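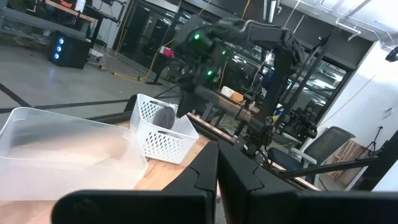 Wrist cam, left arm. Right arm over the white basket, fuzzy gray thing inside.

Last updated: 21/01/2020

Bench log, two-arm build, Dolham workshop

Picking up from the last page. Both arms power up and home from the one script now. Took most of the evening. Startup order matters more than I thought – right arm first, wait for it to settle, then left. Other way round and the left one throws a bus error and sulks until you pull the plug. Put the wait in the script, fixed 2 seconds, ugly but fine for now.

Job for this week is still the handoff: right arm picks out of the white basket, left arm takes it or we drop it in the big frosted bin. Bin first. Handoff can wait.

Wrist cam notes. Fingers eat the whole bottom of the view. Knew that when I printed the bracket, went ahead anyway. Tips still show, and the notches, so I can judge the gap by eye. Basket is in view past them, bin on the left partly behind the finger. For the bin drop that's ok, for anything close in it won't be. Want to tilt the bracket up a few degrees and redo the calibration. Do NOT redo the calibration before the tilt, I've done that twice.

Approach pose for the right arm: straight down over the basket, fingers pointing at the opening. Saved as basket_hi. Lower one is basket_lo and it is too low, comes down on the rim if the basket has moved at all. Raised it by 19 mm, saved over the old one. Old value is in the Keltia folder if somebody wants it back.

Basket slides. Obvious in hindsight. Light plastic, smooth wood. Options:
- rubber feet
- double sided tape (no, see the mess on the other bench)
- two wood blocks screwed down as a corner stop
Going with the blocks. Pine offcuts are in the drawer under the drill press.

Gripper. Closing force on the right was set way to high, left over from the Skandport parts where everything was hard and square. Dropped it to 71 in the config, whatever unit that is, the manual says percent in one place and counts in another. Soft stuff squashes less. Still slips when it gets hold of only the fuzz. Ran the close by hand a few times and it grabbed better with the fingers turned a quarter turn, so the wrist angle in basket_lo is changed too. Left gripper not touched yet, still on the old force. Don't test the handoff till that's done.

Against the back wall of the basket is the worst spot for picking. One finger has to go between the object and the wall and there is no room there. Ideas: nudge it out first with a closed gripper, or come in parallel to the wall and pinch the sides. Second one is less code. Try that first.

Depth from the perforated sides is garbage, all the little diamonds come back as noise. Frosted bin is no better, the edge wanders all over. Stopped trying to detect either one. Both positions are hard coded, measured with a tape from the base of the right arm. If you move the bin, measure again and put it in positions.txt – not in the script, the script gets overwritten when I pull.

Cables. Right arm signal cable still catches at the elbow when it goes up and to the right. Two velcro ties and a longer loop, better, not fixed. Needs a proper clip on the upright. Printed one in leftover black, hole is undersize, will drill it out tomorow.

Lights on the right arm are green on the joints, so ignore the fault count on the screen, the counter never resets. It said 2089 when I left. It said 3299 on the old firmware before I flashed it, so I don't trust it for anything.

Joint limits: lowered the shoulder max on both arms so they can't reach each other's base. Costs some reach on the far side of the table. Don't need it. If Isah code gets merged in later check the limits again, it carries its own limits file and loads it last. That's how the dent in the far edge happened.

Also the e-stop button. Works, kills both arms, checked it at half speed. Right arm droops when it goes off, maybe a hand's width, then stops. Keep fingers out of the basket when you hit it. Would like brakes but not at those prices, look again in March.

To do
- tilt wrist bracket, THEN calibrate
- corner blocks for basket
- left gripper force down to match
- side pinch at the back wall, slow speed
- drill out cable clip
- read up on the bus error, somebody on the forum had the same thing with a bad terminator
- more M4x12 screws, we are down to the odd ones

Left it parked at basket_hi, script on the shared drive as twoarm_bin_v4. v3 has the old startup order, don't run it.

2 comments · 0 shares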